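Plonduteo open day: worth the drive?

shimstock56
Posted 2023-05-25

Went to the Plonduteo open day with low expectations and a sandwich. The talk ran long (19 slides, most of them the word "scalable"), and then they let us watch the hand-held gripper work, which they call Tirkimix. Someone holds one in each hand and does a task, and the robot is supposed to learn from that later. Before starting they let you see how the fingers sit.
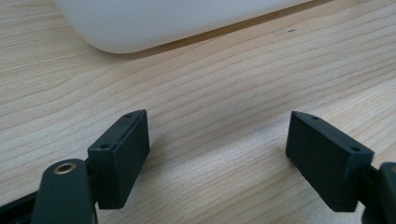 Fingers open over the table, white thing at the back.

I asked what the pads cost to replace. I was told it depends. I have worked in purchasing long enough to know what that means.

jiltau_refugee
Was there a robot at any point? I did the Jiltau one last July and it was two hours of a person moving things with tongs.

shimstock56
There was one in the lobby, switched off, with a sign on it. In fairness the brass bushing at the pivot is a nice touch, and I liked the pads. Plain blocks, screw holes on the top edge, no styling.

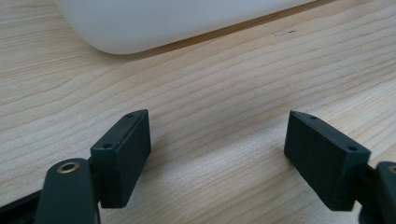

My complaint is about the pitch. They want 2,000 recordings of a task before they train anything, and every one of those is somebody's afternoon. Our line at Zamora changes products every 11 weeks. You do the math, I did it on the sandwich wrapper.

beltandpulley
You're counting it wrong. Compare it with paying an integrator to come out and reprogram the arm each time. We did that twice and I could have bought a boat.

shimstock56
A small boat.

beltandpulley
A boat. And anyone on the floor can hold these, that's the selling point. Two grippers, a bin, a couple of toys and off you go.

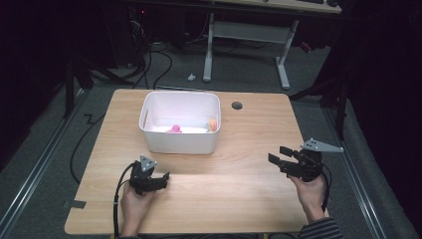 Teaching pendants take our people weeks and they hate every minute. I'd take a box of toys over that – even with the cables.

shimstock56
The cables are my other complaint. I'd give it one shift before somebody on our floor wore one as a belt. I did stay for the second round, so make of that what you will.

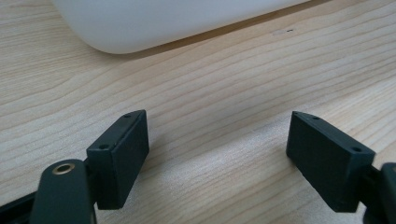

jiltau_refugee
Still tongs. Did they at least feed you? Jiltau had one plate of cookies and it was gone before the safety briefing.

shimstock56
Coffee only. Hence the sandwich.

beltandpulley
I'm signed up for the next one. I'll ask about the pads again and post whatever number I get out of them.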